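Wednesday, July 6, 2022

Open afternoon at Fandgate, bench 3

Notes for the group file. Sohail ran the arm, I did the talking, Wajid Janjua from Fistley looked after the sign-in table and sent people through in small groups. Doors at one, last group out just before five.

Set-up in the morning. Arm homed first time. Swapped the finger pads before lunch as the old pair had gone smooth near the tips. New ones are the ribbed sort and need the opening offset changed in the config file, which I forgot, so the first two closes of the day came up short. Offset now saved under the bench 3 profile. Please don't overwrite it with the one from the Tarnalholm rig.

Zarei box software up to date except the logging module, left alone on purpose. It fell over the last time we touched it the day before visitors.

Group 1 was mostly staff from the college. Quiet, good questions at the end. One man wanted to know what happens if the network drops. Sohail pulled the cable and showed him: arm stops, holds, waits. Took a while to come back, so don't do that one again without warning the next group.

Group 2 had several children. We kept the rope where it was and moved the step back a bit so they could see over. They liked the hand-guided mode best. Speed limit at 230 mm/s for all of that, and I would leave it there for any visit. Somebody asked if it gets tired. Sohail said the gearbox does and gave a fairly long answer.

Group 3 was the Tarnalholm people. They wanted numbers. Gave them the cycle count on the current gearbox (2755 since the service) and the log size for a normal day. They asked why we don't use suction. Told them we did until last September and went back to fingers for mixed items. They run suction on everything and seem happy with it. Will swap notes.

Two faults in the afternoon. One was a joint 4 following error during a fast move, cleared with a reset, no repeat. Log line 168 if anyone wants to look. The other was me leaning on the stop button.

Wrist camera feed was up on the big screen the whole time. Visitors looked at that more than at the arm. Exposure is set too high for the bench with the blinds open and quick moves smear badly. Shorter exposure and the blinds half down would be worth trying.

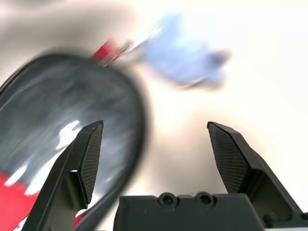

Wrist camera, bench 3, fingers open. Background nearly white, blur on the dark round item at left.

Sohail thinks the blur is all exposure time. I think some of it is the mount, which has a little play in it when you push it with a thumb. We'll check the bolts before changing settings, otherwise we won't know which one fixed it.

To do:
Check camera mount bolts (me)
Try shorter exposure, blinds half down (Sohail)
Send cycle log to Tarnalholm
Return the 312 cable to Fistley, it's in the grey drawer
Order another pair of pads, that was the last in the box
Put the rope back in the corridor cupboard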